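In Defence of the Bedroom Bin

My friend Siham Soliman keeps one bin in her whole flat, under the kitchen sink, and she is rather proud of it. If you drop a wrapper in her bedroom you are meant to carry it down the hall, and she believes this makes people tidier. I have stayed with her often enough to say, with love, that it makes them put things in their pockets.

I held the same view for years. My mother would no more have had a bin beside a bed than a cooker, and when I moved to Eltuswood I carried on the way she did, so that every July, when I pulled the bed out to clean behind it, I found the whole year waiting for me. I remember one morning when I fished out 11 sweet papers and a train ticket to see my aunt, which I had turned the house over for (she had paid for it, too, and asked after it twice).

What we call mess in a bedroom is mostly very small stuff. The furniture stays where it is, the bed can be perfectly respectable, and still a few scraps on the carpet will make the whole room feel let go. You don't need an afternoon for that. You need somewhere to put it, and it has to be close enough that a tired person will use it - I would say within arm's reach of the pillow, though I know there are households where that would cause a row.

Asabe Nwachukwu, who shares my landing, went out and bought a proper one from Rundar with a pedal and a lid. I think she overdid it. A lid is one more thing to deal with at 11 at night, and a wide open top forgives a bad throw.

Between the bed and the sofa, with a nightstand at the back, is where the small stuff gathers.

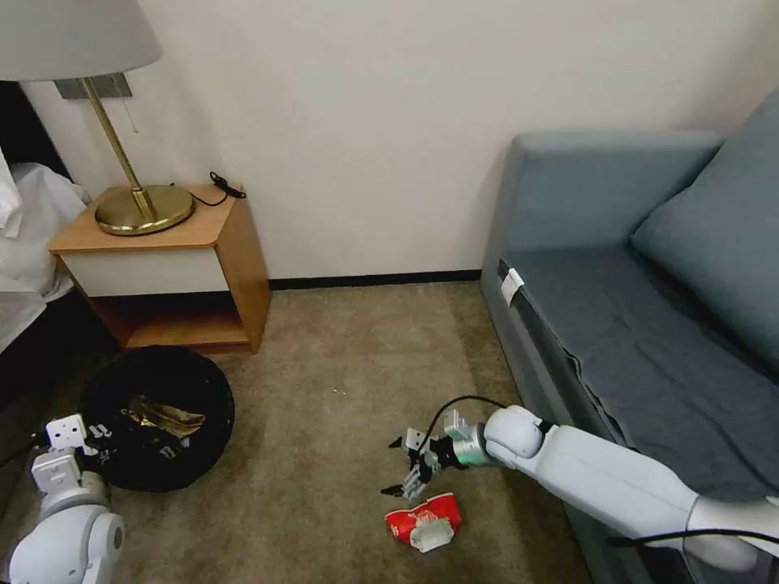
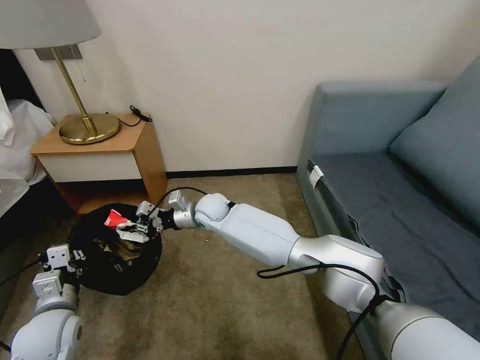
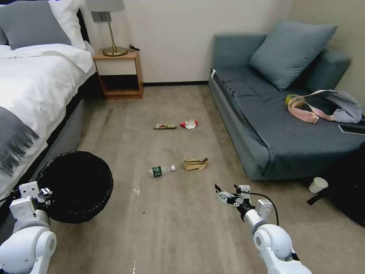
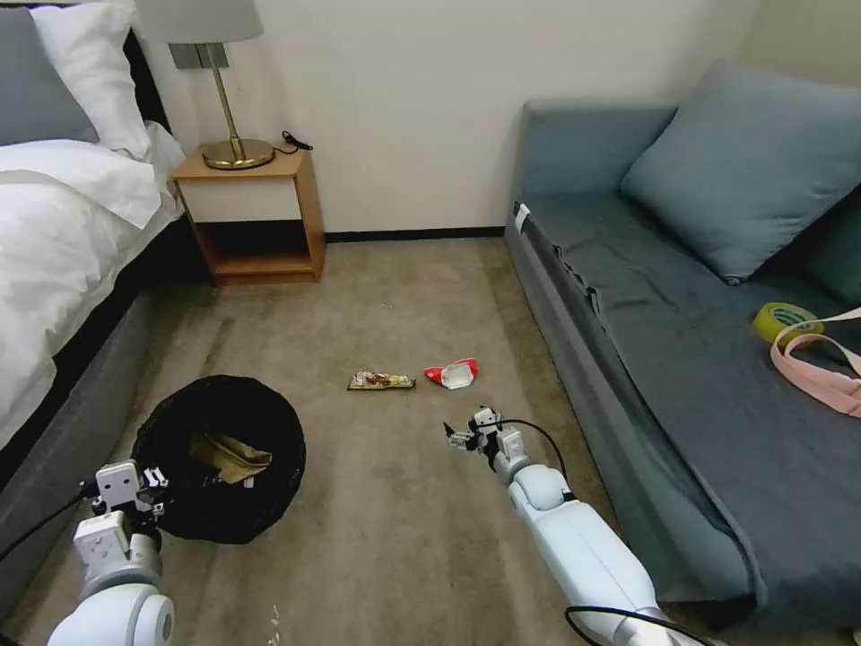 I will grant Siham one thing, and it is that a bin by the bed has to be emptied. Mine goes out with the kitchen rubbish, and if I miss a week I have only moved the problem a couple of feet to the left. I line it with whatever bag is to hand, which saves washing it, and anything that has had food in it goes straight to the kitchen - banana skins especially, after a bad weekend I won't describe.

Bottles I am less sure about. They fill a small bin in no time and ought to be in the recycling anyway, so I stand mine by the door and take them through in the morning. Asabe puts everything in together and sorts it later, and says life is short.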